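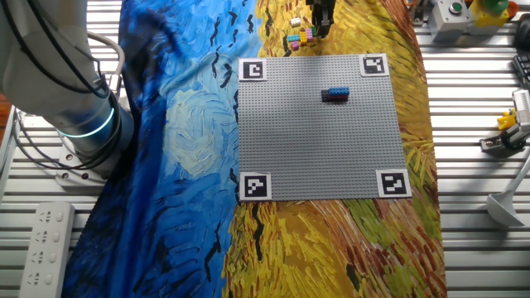 Switching to a paper budget

9 January 2022

I kept my household budget in a spreadsheet for years and stopped in April. The file had grown to the point where I opened it only to fix it. There were tabs for things I no longer paid for, and one formula that broke every time I added a row. Now I use a notebook.

It's a plain lined one from Daltero, 200 pages, with a stiff cover. One month takes up 2 pages. The left page is for bills that come whether I like it or not: rent, power, phone, car insurance. The right page is for everything else, written down the day I spend it. I don't use categories. I tried them the first month and spent too long deciding whether dish soap was groceries.

Groceries get $400. That was a guess based on old receipts and it has held up fairly well. I shop at Drenent for most of it and get produce at the smaller place near work. When I go over, I write the amount over at the bottom of the page and take it out of the next month. Twice that has meant a lot of rice and eggs.

I also put $100 a month into a separate account for the car. The brakes needed doing in the fall, and the money was already there. In the past that would have gone on a card and stayed on it until spring.

Paper has its problems. Adding up a column by hand is slow, and I make mistakes, so I do it again with a calculator. I left the notebook at my sister's over Thanksgiving and had to keep track on the back of an envelope for a week. There's also no easy way to look at a whole year. I spent an evening last week copying the monthly totals onto one page, and the only surprise was how much I spend on parking.

Somebody in the comments asked about apps. I used Ristik for a few months before the spreadsheet. It was fine, but it pulled everything in by itself and I stopped looking at it. Writing down $6 for a sandwich makes me notice the sandwich.

For this year I'm keeping the same setup with one change – a page at the back for things that come once a year, like the car registration and the dentist. I forgot both of them last time. The dentist is already on there.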